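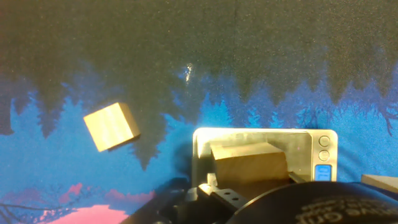

Slide 1 — wood block on the pocket scale, gripper just below it.

Open day talk, Vititz hall, October 17, 2026. Keep it short!! 40 chairs, people standing.

Thank Fiko for the arm, Trillell for lunch.

Why weighing — small job, easy to follow from the back row. Pick up, set down on the platform, let the number settle, move on. Say the settling bit slowly, visitors always ask.

Numbers, read them off the card: 1,473 weighings logged since July. 198 thrown out, mostly blocks set down too near the buttons. DONT round.

Patterned mat stays. Plain one made it too easy.

Next slide — three cubes, three sizes, one on the scale. Ask room to guess the heaviest. Wait for hands.

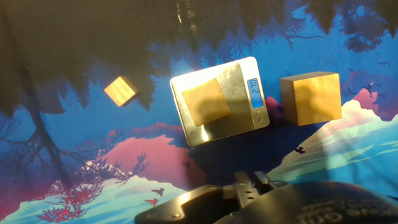
Tsao wanted to know at the rehersal whether a kitchen scale would do just as well, and whether the arm cares which cube goes first. Answer: yes for bigger blocks, and no, any order.

Then live demo. Switch mic off first.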